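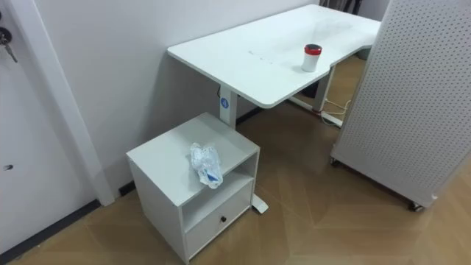
My corner at Grolside, desk and cabinet

Curved front desks, worth it or not?
Posted in: Working from home

marl_2000
June 16, 2018
Good day to all. I have had the Flesura desk since November and I want to ask the people who type all day. The cutout in the front is nice for the stomach, but my left elbow rests on the rounded part and after two hours it becomes sore. I am 167 cm tall. Is the desk too high, or is the chair too low? I would not like to spend another 300 on a chair.

pinfold
Too high, I would say. Sit with your arms hanging, bend the elbows, and the top should meet them there. Most people set the desk for standing and then forget to bring it down enough.

Tessel
I disagree with pinfold a little. I had the same soreness with a straight desk from Hegarty and the height was correct. My fault was the keyboard, too far back. Pull it to the edge and the elbows come off the top.

marl_2000
Thank you both. The keyboard is quite far back, I admit — I keep a notebook in front of it.

pinfold
Then move the notebook! But measure the height also.

quillwort
Sorry, but I think these curved tops are mostly fashion. You pay more and you lose space exactly where you want to write. I sold mine and bought a plain one.

Tessel
For writing by hand, maybe. For a screen I find the curve good, I sit closer and do not lean.

quillwort
Fair. Does anybody know how to clean a matt white top? Mine from Disport showed every finger.

marl_2000
Mine also shows grey smudges, as you see. Warm water and a drop of washing-up liquid helps, but the scuffs in the middle stay. I have now lowered the desk by 2 cm and will write again after one week.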